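Folding a mixed pile of clothes on a small table

Many people fold on the bed or on the sofa. I did it also for years, and my back was not happy. Now I use a table, even if it is a small one, and the work goes faster. These are my notes on how to take a mixed heap and bring it to the shelf without making new wrinkles.
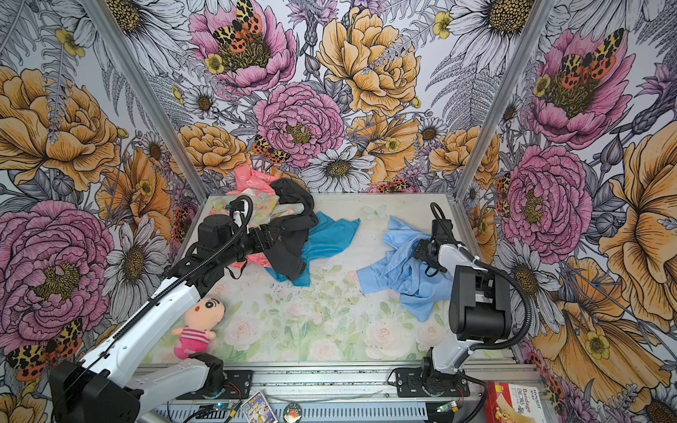
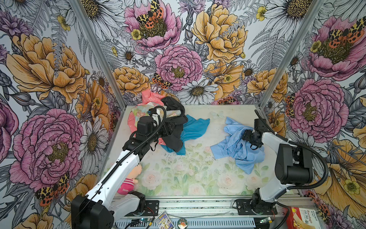
In both pictures: the mixed heap at the back left, the light blue shirt by itself on the right.

Start with the shirt

Take the shirt out of the heap first and give it its own side of the table. A shirt with sleeves needs more space than the rest, and it suffers most when it lies under heavy things. Put it face down, stretch one sleeve to the side, then the other, and smooth the back with your flat hand from the collar to the hem. Only after this you fold. If the shirt is still crumpled when you make the first fold, the wrinkle stays inside and you will meet it again in the morning.

For the width I use a piece of cardboard, 22 cm wide, cut from an old Skodell shoe box. Lay it under the collar, bring both sides over it, pull it out, and fold the shirt up from the bottom in 3 parts. All shirts come out the same size and the stack does not fall.

The heap

Leave the heap at the back and pull one piece at a time toward you. Dark clothes I take out early, above all when they lie on pink or other pale things. A new black garment can leave lint, and sometimes also color if it is a little damp. Bright colors like turquoise get their own stack until I know how they behave in the wash.

Thin patterned fabric slides a lot. Fold it in half on the table, not in the air, and hold the fold with one hand while the other one brings the corners together.

Crumbs on the table

Look at the surface before you put down anything light. Small dark specks collect in the middle, between the stacks, and on a rose print you notice them late – usually when they are already on a sleeve. I wipe with a dry cloth first and a damp one second. If you begin with the damp cloth, you only push the crumbs around and make stripes. Then wait until the table is dry.

For a printed table covering I avoid scouring powder. Mine is from Domard and the roses lost their color in one corner because I was too eager with the sponge. Warm water and one drop of dish soap are enough.

Toys among the laundry

In a home with children there is always a doll on the folding table. Put it in the front corner, on the side you use less, and leave it there until the end. If you carry it away at once, you will stop at three other things on the way and the clothes will wait. A plush doll also takes lint easily, so go over it with the clothes brush before it returns to bed.

How long it takes

One basket takes me 20 minutes, with the radio on. Socks I do last, sitting down.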